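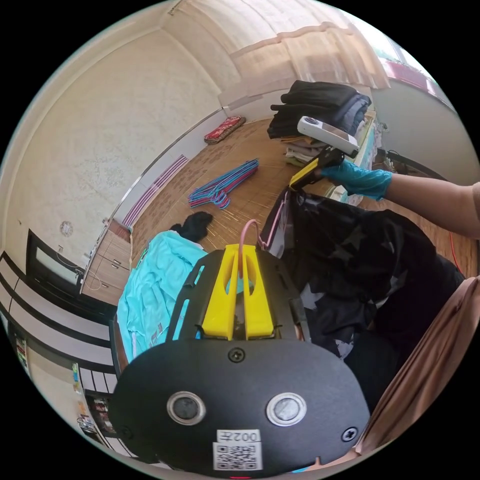 Black with gray stars, on the hanger.

From: Noeline Kerslake
To: Stavunik supporters list
Subject: Re: Re: the back three, again

On Monday, Shayne Ngata wrote:

> I know I'll get shouted at for this but I think we should stick with
> the back three. We drew 2-2 with Zollel, who are second, and for an
> hour we were the better team. The wingbacks pinned their fullbacks
> deep and Yeh had more of the ball than he's had since June. Both
> goals we gave up came from set pieces. You can't blame the shape for
> a corner. If we go back to four at the back we lose the extra man in
> midfield and it's long balls to nobody in particular again. Give it
> six games and then judge it.

Shayne, nobody is going to shout. I've only just got my voice back from Saturday.

I agree about the first hour. I agree about Yeh too, who for once was getting it facing forward instead of with a center half breathing down his collar. Where we part ways is the set pieces. The first corner, fine, that's a bad header and a worse bounce. But look at where the second one came from. Our left wingback was up by their box, they hit the space behind him, and the left center back had to go out there and hoof it behind for the corner. Same ball, same channel, they'd been playing it since the restart. You can file that under corners if you like. I'd file it under shape.

My other problem is what happened once they worked it out. They moved their winger ten yards higher and left him there, daring us to do something. We did nothing until the 80th minute, at which point we took off a tired striker and put on a slow one. I like our manager. I think he sets a team up very well. I also think that if the stadium caught fire he'd want to see how the next five minutes went before making a change.

And Zollel aren't that good. They're second because they're big, they're fit and they don't get bored. Every team in this league with some patience has caused us the same trouble.

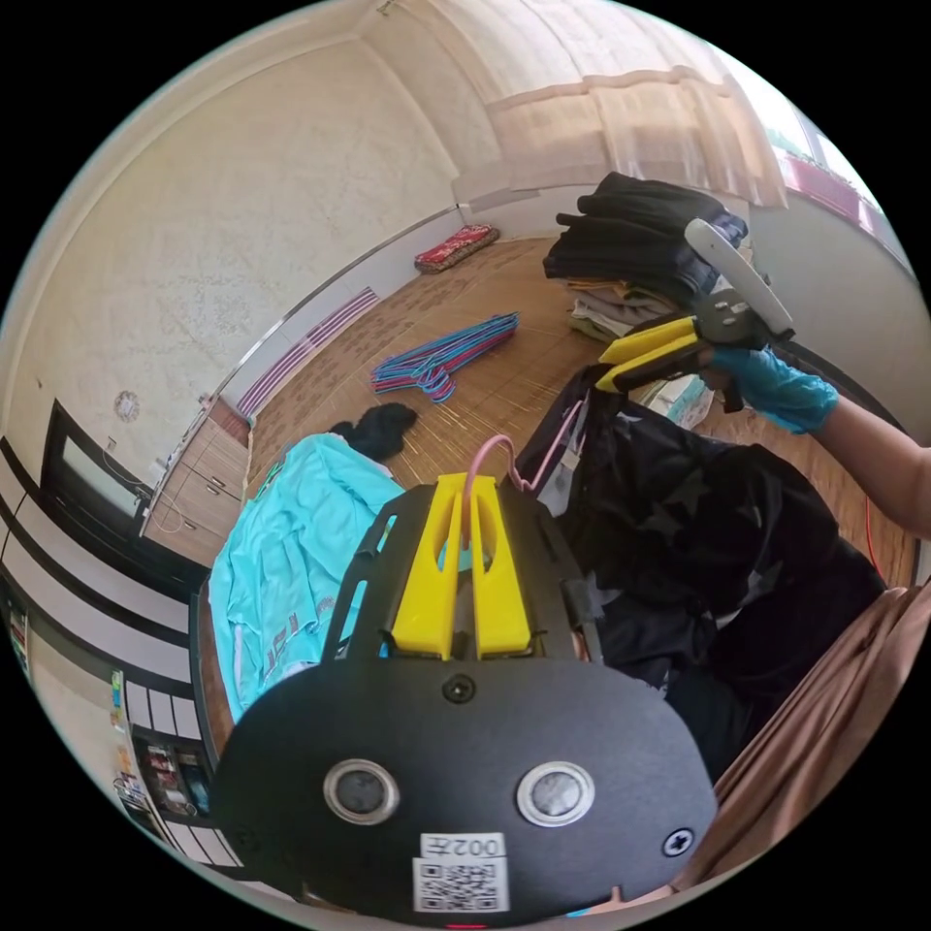
So what I'd do is keep the three when we're at home against teams that sit deep, and go to a four when we've got a lead and twenty minutes to look after. We have the players for it. The right center back was a fullback all last season and he can slide over without anybody needing a diagram. That way Yeh keeps his extra man for most of the game and we stop handing out corners like flyers.

Six games is a lot, by the way. Six games is most of the way to winter. I'd give it two, and I'd want to see one substitution before the hour in either of them.

Other business, while I have you. The gate on Saturday was 1367, which the club is calling "encouraging" and my brother-in-law is calling "a typo." I thought it felt fuller than that, though it might have been the line for the one working coffee machine.

Also the bus for the Flovinico Park game leaves at 9:30, from the lot behind the bank. Shayne, you still owe me for the last one.

Noeline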